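3.2 Budgeting for the second workcell

The Oltley cell was costed the way most cells are costed: the arms received 11 pages of the proposal and everything they would ever touch received one line, "misc. props." By September that line had been overspent three times. Tomar and Polat therefore kept a purchase log for the Prastwood cell, in which every item, however undignified, got its own row.

The log reached 112 rows. Grippers and mounts took fewer of them than kitchenware did, and the kitchenware rows were the ones that kept coming back. Spare fingers can be quoted by a supplier. Box graters have to be chosen by someone standing in a shop, and the shop tends to drop the model before the study ends - at which point the old and new data no longer match. We now buy props in duplicate at the start and set aside 2000 dollars for the rest, a sum Mthembu considers optimistic.

Figure 4 shows the kind of table the log has to cover. Containers are budgeted separately from food items, a split that Bisht proposed and that ended a long argument over squeeze bottles. 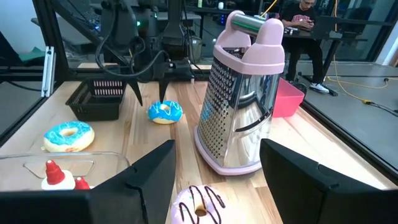 Figure 4. Tabletop in the two-arm workcell, wrist camera view, with donuts, a box grater, a basket and squeeze bottles.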